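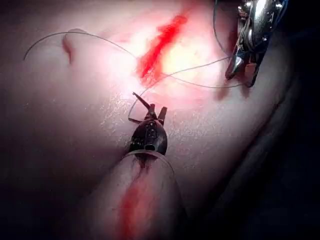 Umut Değirmenci wrote on 6/22/23:

> I skipped the first week of the Lantern Tide event in Trotance and
> came back to it last night. Can somebody tell me if the 400 shells
> for the second outfit are still possible, or did the daily cap kill
> that? Also my Doltden save says 82 shells and the phone says 74.
> Which one counts?

The phone one counts. Shells are stored on the server, and the Doltden launcher only refreshes its number when you open the event shop. Go into the shop, back out, and it should drop to 74. It did the same thing during the December event, and I lost an evening to it then.

On the 400: yes, you can still get there. The daily cap only applies to shells from regular stages. Boss shells are outside it, and so are the ones from the harbor missions. If you clear the boss on Hard each day and finish the mission page, you will have enough before the shop closes. The shop stays open after the stages close, so don't spend anything on upgrade dust until you have the outfit.

What I would do in your place:

Finish the story chapters first. They cost no stamina and the last one gives a lump of shells plus the Akbulut lantern, which raises drops while it's in your main slot. It does not stack with the one from last year. I tried both and got the same numbers.

Run the boss on Hard and leave Extreme alone unless your team is over level 145. Extreme pays better per clear but a failed run still takes the ticket.

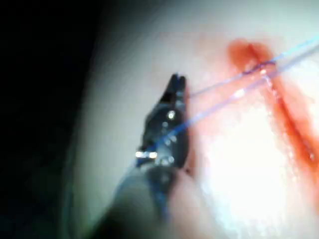 Use Vomance as your healer if you have her. She gets the event bonus even though she isn't listed on the banner page. The list in the game is wrong, or at least it was before the last patch. Put her in the back row, because the second wave opens with a hit on whoever stands in front.

Don't buy the stamina bundle. The missions refund up to half of what you spend, and the login bonus covers most of the rest.

One thing I have not been able to work out is the bottle mission on the third map. It says "open all bottles on the pier" and mine is stuck one short. I have walked the whole pier at both tides. Restarting did nothing. If you get it to clear, please post how — the reward is just a title, but it's blocking the last box on my mission page.

I'll update the drop table when the second boss comes out. The old one on the list page still has last year's rates, so ignore it for now.

Flurina Ammann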